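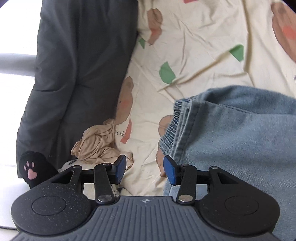 4.2 Bedtimes and the spare room

I'd expected the shift workers in Arthorpe to sleep worst of all, and I was wrong. Of the 200 people who kept our sleep diary through March, 56 worked nights, and as a group they nodded off faster than the day staff did (Figure 2 gives the medians). Manuela Tedesco, who coded the diaries with me, puts this down to plain tiredness. I'm less sure – a lot of them also had a room to themselves, and in Pelton, where fewer did, the gap nearly vanished.

Krūmiņa's earlier survey in Lerkeck found much the same thing, though he only asked about weeknights. We kept weekends in, which made the coding a right slog but did catch the lie-ins!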